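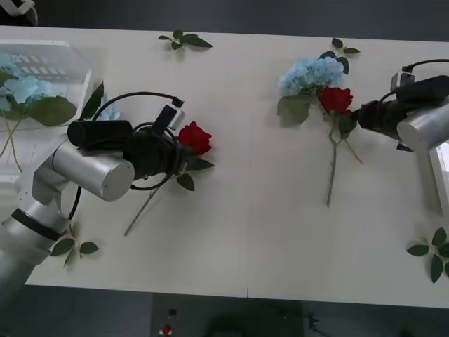
Composer un bouquet de roses et d'hortensia : préparation, coupe, montage

Rubrique : Maison / Fleurs coupées

La rose rouge et l'hortensia bleu clair se marient bien en couleur, moins bien en besoins. La rose boit peu et supporte une tige longue. L'hortensia perd beaucoup d'eau par ses inflorescences et fane en quelques heures si la tige est mal coupée. Les deux se préparent donc séparément et ne se rejoignent qu'au montage.

Le plan de travail

Une table claire et lisse convient le mieux : on y voit les épines tombées, les débris de feuilles et les insectes. Si le plateau est en deux panneaux, travailler d'un seul côté du joint, où l'eau et la sève s'infiltrent. Poser les fleurs à plat, têtes dans le même sens, sans les empiler. Une rose posée sous une autre garde la marque sur ses pétales extérieurs.

Matériel

Sécateur à lames croisantes ou couteau de fleuriste, affûté
Seau propre, rempli au tiers
Vase à col moyen
Raphia ou ficelle de jute
Chiffon, gants
Conservateur en sachet (nous utilisons le Turik, dose pour un litre)

Les ciseaux de cuisine écrasent les vaisseaux de la tige. À réserver à la ficelle.

Préparer les roses

Retirer toutes les feuilles qui se trouveraient sous le niveau de l'eau. Garder une ou deux feuilles sous la fleur : elles habillent le bouquet et leur évaporation reste modérée. Casser les épines latéralement, avec le pouce ganté. La pince à effeuiller va plus vite mais entame l'écorce, et chaque entaille est une porte d'entrée pour les bactéries.

Recouper deux centimètres en biseau, sous l'eau de préférence. Mettre aussitôt en seau, dans une pièce fraîche, pendant deux heures.

Les pétales de garde, souvent verdâtres ou abîmés, s'enlèvent en tirant vers le bas puis sur le côté. Pas plus de deux ou trois par fleur. Au-delà, le bouton perd son maintien et s'ouvre trop vite.

Préparer l'hortensia

Choisir une tête ferme, dont les fleurons résistent légèrement sous le doigt. Une tête molle à l'achat se rattrape parfois, une tête jeune et encore verte au centre rarement.

Les grandes feuilles sont le principal poste de perte d'eau. Les supprimer presque toutes, en laissant au plus la paire située sous l'inflorescence. Celles que l'on veut conserver pour la collerette se coupent avec leur pétiole et se placent à part dans l'eau.

Couper la tige en biseau long, puis la fendre verticalement sur trois centimètres. Gratter la moelle blanche avec la pointe du couteau. L'écrasement au marteau, que l'on trouve encore dans de vieux manuels, est à éviter : les fibres broyées pourrissent et troublent l'eau dès le lendemain.

En cas de flétrissement, immerger la tête entière dans une bassine d'eau fraîche pendant 30 minutes, égoutter tête en bas, recouper. L'opération peut se répéter une fois.

Montage

1. Tenir l'hortensia à la verticale, la main placée à une largeur de paume sous la fleur. C'est l'axe du bouquet.

2. Ajouter la première rose en oblique, la tige passant devant l'axe. La fleur doit dépasser légèrement le bord de l'hortensia.

3. Tourner l'ensemble d'un quart de tour et placer la deuxième rose dans le même sens d'inclinaison. Une tige croisée à l'envers bloque la spirale, il faut alors la ressortir.

4. Glisser le feuillage fin vers le haut ou sur un côté. Un seul rameau à petites feuilles suffit pour un bouquet de cette taille.

5. Terminer par les feuilles larges, en collerette, face brillante vers l'extérieur.

6. Lier au point de croisement, trois tours serrés, nœud plat. Égaliser les tiges ensuite, jamais avant.

Pour manipuler une rose, la prendre par la tige, sous le calice. Les doigts sur les pétales laissent des traces brunes visibles le jour suivant.

Proportions

Hauteur totale : une fois et demie celle du vase. Pour un vase bas, descendre à une fois. Le vase Majali de notre atelier, à col resserré, accepte un hortensia et cinq roses ; au-delà, les tiges se compriment.

Entretien

Changer l'eau tous les deux jours, rincer le vase, recouper un centimètre. Le conservateur se redose à chaque changement. Ne pas ajouter d'eau de Javel en même temps.

Vaporiser l'hortensia le matin. Ne pas vaporiser les roses : l'humidité stagnante entre les pétales favorise le botrytis (taches grises, pétales collés).

Éloigner des fruits mûrs, du radiateur et du soleil direct.

Nettoyage du poste

Essuyer la table à l'eau savonneuse, sans oublier le joint du plateau. Désinfecter les lames à l'alcool, sécher, huiler l'articulation. Les feuilles d'hortensia vont au compost en petits morceaux. Les tiges de rose se coupent court, épines retirées.

Voir aussi : Sécher l'hortensia sans perdre le bleu / Affûter un sécateur / Détartrer un vase à col étroit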